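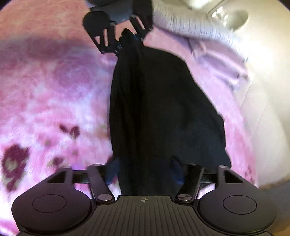 Ticket 3475 — Drumell, turbine 3, brake not released / start inhibited
Opened 25 September 2020, priority: high (was medium). T3 stops itself on "brake not released" and won't restart without a local reset. Wind is fine, the other turbines are running. Controller is the Avumeck unit, Ruvelard on the monitoring side. For whoever picks this up and hasn't been up a tower with this brake: one arm out to each pad, each arm on its own pivot. Both arms have to swing clear before the controller gets its release signal. If one drags you get exactly this alarm.

Reported by site
27 trips since the last monthly report. Mostly early morning. Local reset clears it, runs for a few hours, trips again. Site already swapped the fuse, no change. Pls don't ask them to swap it again.

Log

08:10 Pulled event list from Ruvelard. Timestamps on T3 are an hour off from the other turbines. Annoying but not the fault. Will fix after.

08:35 Trend for brake hydraulic pressure looks normal on every trip. Comes up, holds. So pump OK, accumulator probably OK.

08:50 Release signal drops for less than a second, then comes back. Controller latches the fault on the first drop. That's by design, don't touch the latch.

09:20 Called site. Asked for manual release / apply with turbine locked out. Did it ten times, signal good every time. Not much help.

09:45 Checked service record. Pads and pivots done in February, clearances written down and inside limits. Release sensor was NOT on the sheet. Box left blank.

10:15 Theory A — pad dragging. Would expect heat on the disc, disc temp is flat. Parking this.

10:20 Theory B — sensor gap too wide, cold mornings making it worse. Theory C — cable. Both cheap to check.

11:40 Tech up tower, rotor locked, isolation confirmed by phone. Sensor gap measured 3 mm, fine. Bracket tight. Theory B out.

12:05 Wiggled the sensor cable at the gland, signal dropped on my screen. Again at the junction box, nothing. So it's the gland end. Cable jacket has a flat spot where a tie was pulled down hard. Moisture inside the connector too, which would explain the mornings.

12:30 Spare cable not in the Drumell store. Stock list says two, shelf says zero. Brannigan depot has one, sending it over with the afternoon van.

12:35 Turbine stays OFF until cable is in. Somebody at the control desk reset it remotely at 12:31 while the tech was still up there — local lockout held so nothing moved, but I've raised that seperately. Do not remote reset T3.

15:10 Cable arrived. Fitted, connector greased, tie left loose this time. Manual release / apply, all good.

15:50 Lockout removed, tech down and clear. Restarted. Output up to 200 kW and steady, no alarms.

16:25 Clock on T3 corrected in Ruvelard, matches the others now.

Still to do
Leave ticket open over the weekend, close Monday if no trips.
Check same gland on the other turbines, same install crew so prob same tie.
Correct cable stock, order two.
Add release sensor + cable to the service sheet.
Old cable is bagged and tagged, on the bench at Drumell. Don't bin it, Avumeck want it back for the warrenty claim.

Status: monitoring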